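Kvam Marble-Pattern Work Slab

Item 944. Sold by Amlow, Ivville. Page last changed August 2019.

The Kvam is a rectangular work surface with a white marble pattern and light gray veining. It is meant for small bench jobs: sorting hand tools, light assembly, laying out parts before they go back in the drawer. The veining is faint, so a wrench or a small fitting still stands out when you look down at it.
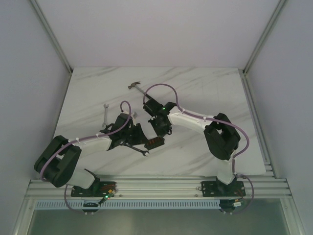 Size and weight

The slab is 138 cm long and ships in one piece. It weighs over 6 kg without packaging. Please measure your doorway and stairs before ordering – we can't cut a slab down once it has left the shop.

Setting it up

Lay the slab on a level frame or bench. It needs support along both long sides. The Limen corner post set (item 1804) is ordered separately and comes with its own bolts and a hex key. Side and back panels are also extra. Pale panels go best with the white top and throw some light back onto the work.

Tools on the surface

Wrenches and a claw hammer can be laid straight on the slab. Put them down, don't drop them.

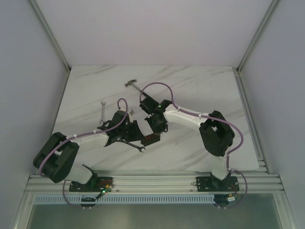
For heavy hammering use a separate block or a vise on another bench. Dragging a steel tool across the top will leave marks in time, and these can't be polished out. A thin mat helps if you keep the same tools in the same spot.

Cleaning

Wipe with a damp cloth and a little dish soap, then dry. Oil from tools should come off the same day. No scouring powder, no bleach.

Delivery and returns

Orders placed before noon leave Ivville the next working day. Unused slabs can be returned in the original carton – keep the foam corners.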